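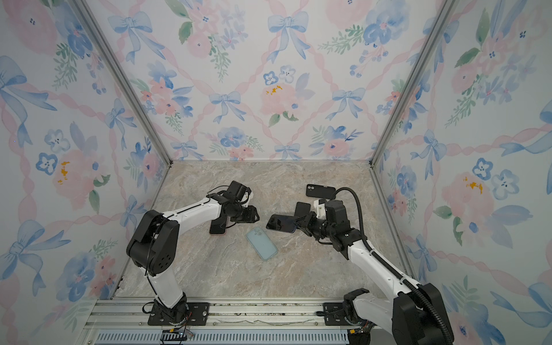

Gripper talk, Jasunville meetup, April. Notes to self, please don't read these out word for word like last time.

OK, start with hello and thank Valbona for the slot. Then go straight into the question, because people are hungry by this point: which fingers do you put on a parallel gripper if the thing you want to pick up is a phone lying flat on a table?

I thought that was a two-day question. It ate most of the spring! A phone is thin, it's slippery, it has rounded edges, and half of them are wearing a case that changes all of the above. You get a few millimeters to grab and then you're scraping the table.

What we compared. Two sets of fingers, the ribbed ones and a smooth padded set that Sorin Janevski cut for us at Rarance. Same arms, same controller, same people driving. Each set got 96 pick attempts, split between bare phones and phones in cases. I'll say up front that 96 is small and I'd love for somebody here to go do 2,000.

(Pause. Drink water.)

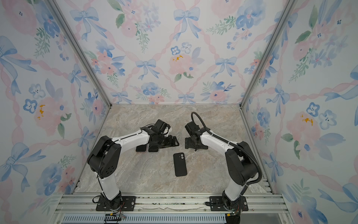 Results, quick version. On phones in cases the ribbed fingers won easily, 11 drops out of the whole run, and most of those were me being impatient on the controls. The smooth pads did fine on bare phones and then slid right off anything rubbery, which surprised me, I'd have bet lunch on the other way around. Sorin did bet lunch. He won.

Mention approach angle here. Coming straight down works great if the phone is out in the open. If there's another phone right next to it, you want to nudge first, get a gap, then close. We tried nudging with the second arm and holding with the first, and I like that a lot better than doing it all one-handed. It's slower though, and you have to watch your elbows.

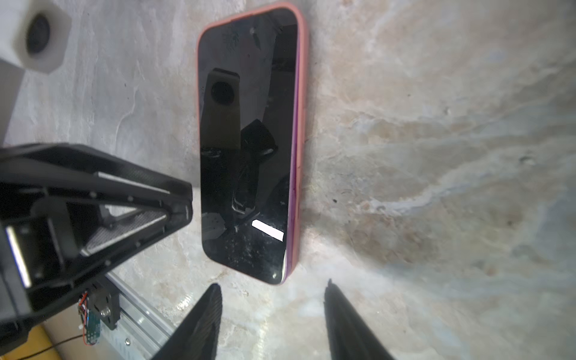 Wrist cameras get their own five minutes, and I'll go slow because the camera folks always sit in the front row. The wrist view is wonderful for the last couple of inches, when you need to know if your fingers are going to straddle the phone or land on top of it. The trouble is the glass. A phone with its screen off is a little black mirror, so you get the hardware and that bright white rectangle of light sitting in the display, and every speck of dust on the glass shows up too. Our detector loved the reflection. It kept putting the edge of the phone where the edge of the glare was! Wiping the screens helped some, dimming the overheads helped more, and we ended up at 80 percent on the lamp dial, for whatever that's worth in your building.

Ask the room: who here has fixed glare in software? Take one answer, two at most.
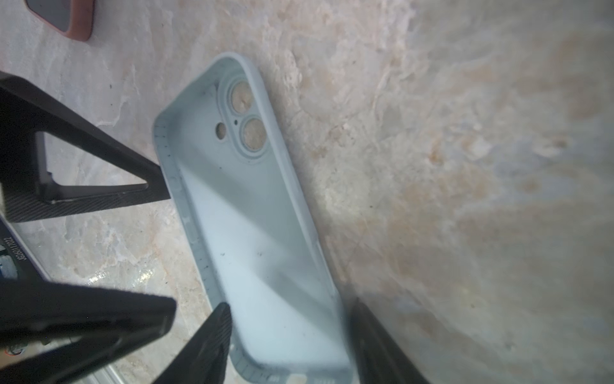
Then cases on their own, no phone inside. I nearly left this part out of the talk. A soft case bends when you squeeze it, so closing force matters way more than it does with a phone in there, and the grip that's perfect for one is too much for the other. We went to a lighter close and picked up by the side walls. I don't have clean numbers for this yet, so say that out loud and move on.

If there's time, the Dvořáček controller question, since somebody will ask. Short answer: we borrowed one for a week, I liked the feel of it, and the trigger was too sensitive for my hands. Sorin disagrees and can be found by the coffee.

Leave the finger drawings on the table by the door. Bring tape.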